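Flullotside Makers Forum > Robots and automation > Learning from demonstration

Thread: How varied do your pick and place examples need to be?

mothwing_lad
Posted Sep 12, 2022
I've been collecting examples with a hand-held gripper since June. The task is simple: pick up a drinks bottle, carry it over the table, put it down on a coaster. I have 311 good episodes and the policy still falls apart when I move to another room. In my own kitchen it's fine. Anywhere else it hovers over the table and then closes on nothing.

Do I need more episodes or more rooms? I've been told both.

Cunska
More rooms. You have 311 recordings of one kitchen. The model has learned your kitchen.

tidalflat
I'd want to know how the episodes start before saying that. If every one begins with the gripper in the same place, the rooms won't help you much. How do you begin a take?

mothwing_lad
Same place more or less every time, a hand's width above the near side of the table. I thought consistency was good.

tidalflat
Consistent in how you do the grasp, yes. Not in where you begin. Start high, start low, start from the left with the bottle barely in view. It has to see what being in the wrong place looks like and how to get out of it.

Laddale
Agree with tidalflat on the starts. On rooms, we went from one to 12 over the summer and kept to 30 episodes in each. That did more for us than anything we changed in the training. Here's a still from one of the later ones, so you can see how much we leave lying about.

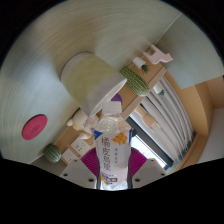

Clutter is the part people skimp on in my view. We used to clear everything away before a session and the results were poor the first time we tested in a lived-in room. Now we leave the shelves as they are. In that one there's a llama figurine, a succulent and a couple of cactus plushes behind the bottle, plus daylight coming in at the window, and all of it goes into the training set. The only things we control are the table being reachable and the bottle being one we haven't used too often.

Cunska
That's what I mean. One take in there is worth ten more in the same kitchen.

gravel_pit
I'll disagree a bit. We tried the "leave it all in" approach and the success rate dropped, because we had too few episodes per room for it to work out what mattered. We had 81 in total over nine rooms. Went back to a plain table, got the grasp reliable, then added clutter. If the OP is on his own with one gripper I'd do it in that order.

Laddale
81 is a small set for nine rooms though. I don't think that tells you clutter is bad, only that you were short of data.

gravel_pit
Fair, but most people here are short of data. It's slow work and your wrist gives out.

mothwing_lad
What about the cup? There's a frosted one in Laddale's still and I've kept away from anything like that. My tracking is poor enough already.

Laddale
Keep a few in. Clear bottles as well — ours is clear with a white label, and the label seems to do a lot of the work. We had trouble with bottles that had the label peeled off. Tracking is a separate matter. It depends on the walls and furniture having enough detail, so a bare white room will lose you more takes than a plastic cup will.

Sastry
Coming back to the coaster. Does yours stay in one spot? I had a set where I never moved the target and the arm just learned the spot. Took me ages to notice. Move it every few takes, and sometimes leave a second one out in a different colour.

mothwing_lad
It stays in one spot. Right. That's probably half my problem then.

tidalflat
Check your lens too. Mine had a thumbprint on it for a whole afternoon.

mothwing_lad
Plan for now: new start positions, move the coaster, and borrow my sister's flat and the room at work, 30 takes in each. I'll leave the clutter in at hers and clear the table at work, and see which way it goes.

gravel_pit
Keep the two sets in separate folders so you can train without one of them. Post the numbers when you have them, good or bad.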